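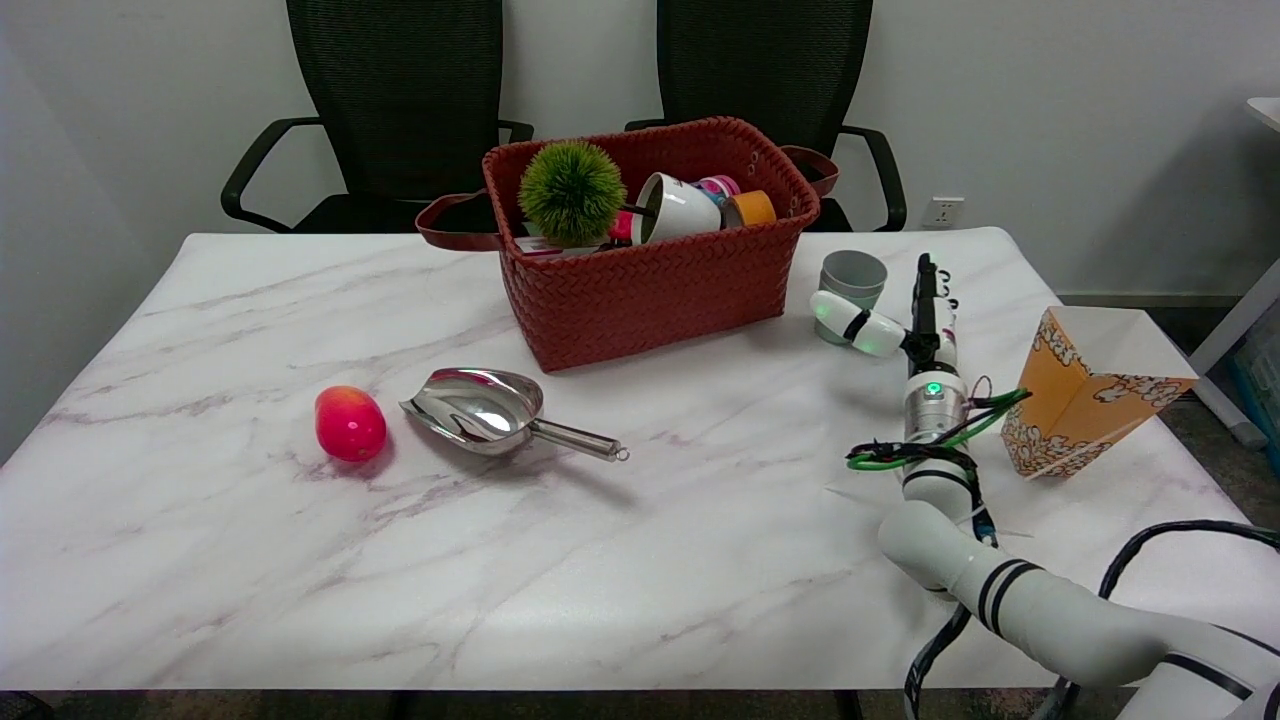
Body scan keeps putting me to sleep. Change the time, or change the practice?

Posted by Isa, 10th March

I have been doing a guided body scan every evening since the start of the year. It's the long one from the Edska app, the one that starts at the toes and goes up. I lie on the floor with a folded blanket under my knees. For the first few weeks I stayed awake through the whole thing and felt good after. Now I'm gone by the time the voice gets to the hips. I wake up when the bell rings at the end and I can't remember anything past the knees.

I'm not short of sleep as far as I can tell. I go to bed at a normal hour and get up without much trouble. I did try the scan sitting up twice, but my lower back started to ache and I spent the whole time thinking about my back.

I have signed up for the weekend retreat at Bustmont in April, and the schedule has two body scans a day on it. I don't want to be the person snoring on the mat. Should I move my practice to the morning, or drop the scan and do something else, like counting breaths? Also, does it count as practice at all if I sleep through most of it? The app says I have a streak going but that doesn't mean much to me if I wasn't awake for it.

I have read the older threads on sleepiness but they were mostly about sitting meditation, where people nod and catch themselves. Lying down there's nothing to catch.

5 replies hidden by your filter. Showing top rated.

Manríquez

Move it to the morning, but not right after you wake up. I had the same problem and going straight from the bed to the floor made it worse. What worked for me was to get up, wash, drink some water, and then lie down before breakfast. After breakfast is no good either if you eat a real meal.

If mornings are not possible, keep the evening and change how you lie. Bend your knees and put your feet flat on the floor. If you start to drift off, your knees fall to one side and you wake up. Another one is to lie flat but keep one forearm up, with the elbow resting on the floor and the hand pointing at the ceiling. It takes very little effort to hold it there. When you drop off, the arm drops too. Change arms halfway.

Keep your eyes open a little. Most of the recordings tell you to close them and people take that as a rule. You can look at the ceiling with a soft gaze and still feel your feet perfectly well.

The other thing I would look at is the recording. The long Edska scan is slow, and there are big gaps in it where the voice says nothing. That's fine once you know how to stay with one area, but it leaves a lot of room to fall asleep in. Try a shorter scan without a voice, at your own pace, and start from the head one day and from the feet the next. You said you never remember anything past the knees. If you start from the head you will at least get to practice with the other half.

About the back pain when sitting: sit in an ordinary chair with a cushion behind the lower back and both feet on the floor. You don't have to sit on the floor for a body scan. If it still hurts after a couple of weeks, have somebody qualified look at it.

As for whether it counts, I would call the part before you fall asleep practice and the rest a nap. I wouldn't worry about either one. I kept a log for 120 sessions when I was starting out and wrote "slept" next to a good many of them. The number went down slowly, and there were bad stretches even late in the log.

At a retreat people fall asleep in the lying down sessions all the time. If you snore, the teacher will normally touch your foot or say something to the whole room. Tell them at the start that you are prone to it and ask for a mat near the wall, so you can sit up against it when you need to.

tealeaf297

just do it standing. can't fall asleep standing up. I do mine at the kitchen counter while the rice cooks

Isa

Thanks to both. I tried the raised forearm last night and it dropped on my chest twice, so at least I know when it happens now. I woke up both times and carried on from wherever the voice was. I got as far as the shoulders.

I will try the morning next week, after washing. Standing might be hard for me with the long recording but I could do a short one that way. I wrote to Bustmont to ask if they allow chairs for the scans and I'm waiting to hear back.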